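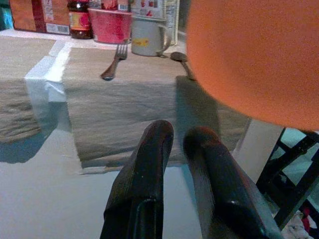
Family & Home › Reviews › Sleep and Nursery

Zendness white noise unit, two months in use

Bought in August to replace a phone playing a rain recording on repeat. We have two children in adjoining rooms, one aged six and one not yet walking, and a stud wall between them that passes most of what either has to say. The unit was wanted for the baby's side.

Controls. One dial for volume, one button for sound type, one for the timer. The dial has no end stop at the quiet end, so in the dark you cannot tell by feel where you are. I put a dab of nail varnish at the setting we use.

Sounds. Fan, rain, surf and a plain hiss. Fan is the only one I would recommend. Rain has an audible join in the loop, a small click, and once you have heard it at three in the morning you will keep hearing it. Surf rises and falls too much to cover a door closing.

Timer. 30, 60 or 90 minutes, or continuous. The sound stops dead at the end of the period with no fade. On the first Tuesday this woke the baby, who had slept through the bin lorry. We now leave it on continuous.

Power. Mains only, through a 2 m lead. The socket in our nursery is behind the cot, so the lead had to be clipped along the skirting to keep it out of reach. After a power cut the unit does not restart by itself. The Mistitz model we borrowed from Haruna Nomura does, and it also runs on batteries, though its hiss is thinner and its night light cannot be turned off.

Build. The casing has survived two drops on to floorboards. The rubber feet came away in the second week and were glued back. The grille collects fluff and does not unscrew, so a dry paintbrush is needed.

Results. Naps went from 40 minutes to a little over an hour, but she was also getting older and I would not credit the machine with all of it. The six-year-old reports that he can hear it and likes it.

Worth buying if you have a spare socket in a sensible place and only need the fan sound. For travel, get the Mistitz.

Filed by Alby Hinds, Serkthorpe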